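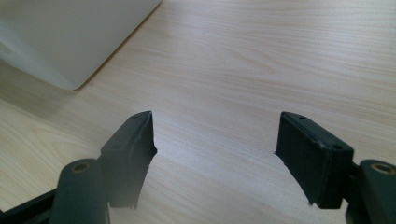

Storage Boxes with Lids – Frequently Asked Questions

These are the questions we receive most often about the white storage boxes in the Hestham shared rooms. The page is kept by Diệp Âu. The part about labels was written by Moushumi Mondal. Last changed: May 20, 2024.

Who can use the boxes?

Every person who has a desk or a shelf in Hestham. You do not need to ask before you take an empty one. Empty boxes stand under the window in the Cuypers room, one inside the other, with the lids in a separate pile. Please write your name on the sheet by the door when you take a box, and cross it out when you bring the box back.

Where should I do the packing?

Please use a table and not the floor. The carpet gives off small fibers, and they stick to everything, especially to tape. The light wooden tables with the rounded corners are a good height for this work. Be careful with the round cable hole in the tabletop. Pens, screws and small keys go into it very easily, and then you have to look for them under the table.

How do I open the lid?

The lid is held by two black latches, one at each end. Open both latches before you lift. If you pull when one latch is still closed, the lid bends, and after some time it does not sit flat anymore. We had to throw away two lids in April for this reason.

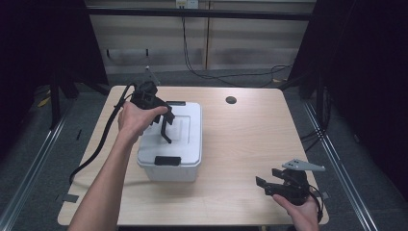 To close it, put the lid on straight, press with the flat hand in the middle, and only then close the latches. Do first one and then the other. You should hear a click each time. When a latch does not want to close, do not use force – look first if something inside is standing too high, or if a piece of paper or cloth is caught under the lid.

Where do I put the lid while I am packing?

Flat on the table, next to the box. Please do not lean it against the wall or the table leg, where somebody will kick it. If the table is too small for both, use the next table as well.

In what order should I put things in?

Heavy things first, and flat on the bottom. Small cartons can stand against one end, so that the long free part stays open for the bigger things. Tools with a handle should lie on their side. Soft things, such as cloths and gloves, come last and fill the spaces. The walls of the box become narrower toward the bottom, so a thing which fits at the top does not always fit at the base. Try it once before you fill the rest.
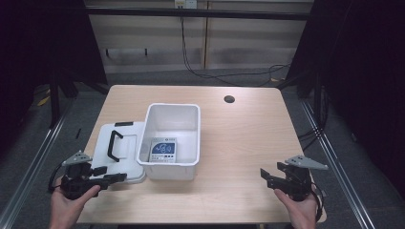
Open bin with one small product box inside, the lid lying flat at its left.

Should I keep things in their original packaging?

If the packaging is whole, we prefer it. It protects the thing, and the print on it usually tells the next person what it is. Place it with the printed side up. If the carton is already broken or much too big for its contents, recycle it and use a bag with a label.

How should I label the box?

One label on the short side and one on the lid, with the same text. Lids are often exchanged by mistake, and with two labels we can find this out quickly. Write what is inside, your name and the month. "Various" is not a good label. "Cables and adapters, Flundanora" is a good one. We use the Trindimix labels from the drawer because they come off without leaving glue. Please do not write directly on the plastic, also not with a marker which says it can be washed off. 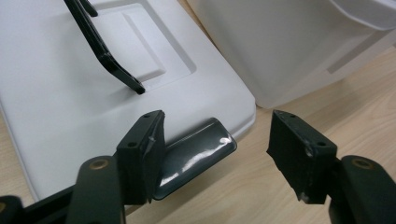

What should I do with tools that have a thick, round handle?

Lay them on their side along the wall of the box, with the heavier end at the bottom if they cannot lie completely flat. Round handles roll when the box is carried, so put a folded cloth next to them. Do not lay them over small cartons.

How full can a box be?

The lid must close without pressing. For weight we have no exact rule, but one person should be able to carry the box down the stairs and still see the steps. If you are not sure, divide the things between two boxes.

Can I put the boxes on top of each other?

Up to three, when the lids are closed on both ends. An open box goes always on top. Please do not put anything else on the highest lid – plants were a problem here.

How do I clean a box before I return it?

Take everything out, turn the box over and knock on the bottom, then wipe the inside with a damp cloth. The corners and the edge under the rim collect the most dust. Let it dry with the lid off. Do not use the rough side of the sponge, it makes scratches which later become gray.

A latch is broken. What now?

Bring the lid and the broken part, if you have it, to shelf 26 in the Cuypers room. We have some spare latches and can usually change them the same week. For all other questions, call extension 2158 in the morning.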